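Stisari Housing Newsletter
September 2024
Workroom notes: grid-pattern table covering

The covering on the long sorting table at Altthorpe has now been in place since May, and several members have asked whether the other rooms should be fitted with the same material. The following is a summary of what we know so far.

The material is sold by Santoro off the roll, in gray with a printed tile pattern. It is laid loose over the tabletop and held at the short ends with clamps. No adhesive was used. Total cost, including clamps and one replacement length, was 551. The quote from Fledov for resurfacing the same table was 1,402, and would have closed the room for the duration of the work.

The principal complaint concerns flatness. A covering that has been stored tightly rolled keeps some of its curl, and the printed lines make any ripple easy to find. On a plain sheet the same ripple would pass unnoticed. Ripples tend to collect between two heavy items, where the material is pinned on both sides and has no route out. Basins and bins used for sorting are the usual cause. They are set down, loaded, and then pushed a short distance into position, and the covering travels with them.
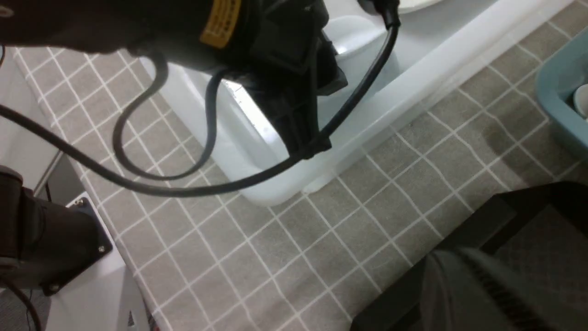

Nazmiye Oral writes that she has given up smoothing the covering by hand and now clears the table completely before each session, lifts one end, and lets it fall back under its own weight. She finds this takes less time than chasing a crease from one side to the other. She also asks that people lift a full basin instead of sliding it, and would like the bins kept nearer the ends of the table so that the middle stays flat.

Her method was tried for eight sessions and is adopted as the standard procedure, with one change. The clamps at the end being lifted must come off first. On three occasions they were left on, and the covering stretched at the corner. It has not fully recovered.

Procedure, in order:

Remove all basins, bins and loose items.
Release the clamps at one end only.
Lift the free end to shoulder height and lower it slowly.
Check the printed lines along the long edge of the table.
Refit the clamps, then set out the basins.

A slight wave in the lines is acceptable. A fold that can be felt under the palm should be worked out before anything is placed on it, as a basin standing across a fold will rock, and small parts sorted beside it will migrate downhill.

Cleaning is by damp cloth and ordinary dish soap. Scouring powder dulls the print. The pattern is already mottled, so marks are hard to spot from a standing position; wipe the whole surface each time.

The remaining material is on the upper shelf in the storeroom. It should be stored on the wide cardboard core with the printed side facing out. Requests for a length for another room should give the table dimensions and state whether the table has a lip, as the present clamps will not close over one.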